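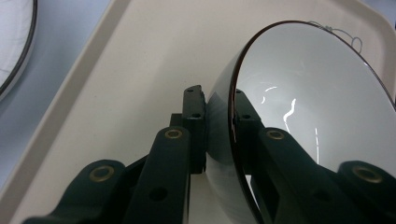
My father's diary has been in a drawer since he came home, a reader wrote to us, and I would like to know whether anyone would want it when so much of it is about the food and the rain. The Brosomwood Collection would be pleased to see it. Accounts of daily life in camp, aboard ship or in the hospital are often the parts that researchers request most.

Wartime Diaries and Letters: Frequently Asked Questions
Last revised 4/11/25

What does the Brosomwood Collection hold?
The Collection preserves personal papers from the Second World War, chiefly diaries, letters home and unpublished memoirs. It currently holds 3415 cataloged items. The largest single gift, the Tuominen Papers, consists of 666 letters exchanged between two brothers serving in different theaters.

Must the writer have seen combat?
No. We accept papers from clerks, cooks, nurses, mechanics and members of the merchant marine, as well as from relatives who wrote to them.

How should I prepare papers before bringing them in?
Please leave letters in their original order, even where that order seems wrong. Do not remove staples, flatten creases or attempt repairs with tape. Envelopes should stay with their contents – a postmark may be the only evidence of when a letter was sent. Clear a table and keep food and drink away from it while you work. For moving loose pages from one room to another, a rectangular tray with a raised lip, like the pink one on the table, is quite adequate. Write any notes in pencil on a separate sheet.

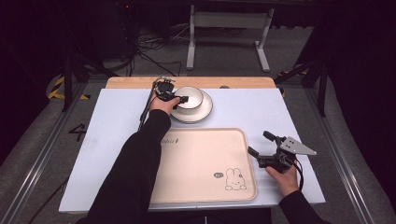 Family recollections are welcome alongside written papers, and may be recorded at our Olbridge reading room by appointment. Sessions last up to 76 minutes. Many relatives find it easier to begin with ordinary matters than with the war itself, such as who cooked, what was served on Sundays, or whether the good dishes came out. Something as plain as a white bowl on its saucer plate, with a thin dark rim on each, can be enough to start a person talking about a mess hall or a kitchen at home. Recordings are transcribed, and a copy is sent to the family.

May I keep the originals?
Yes. Under the Mukutance Loan Program, papers are scanned at Olbridge and returned to the owner. Please allow five weeks. The owner signs a form stating how the scans may be used.

Can part of a diary be closed to readers?
Donors may ask that named passages be withheld for a set period. Requests must be made in writing at the time of the gift.

Do you offer appraisals?
The Collection does not assign a money value to any item and cannot recommend a dealer.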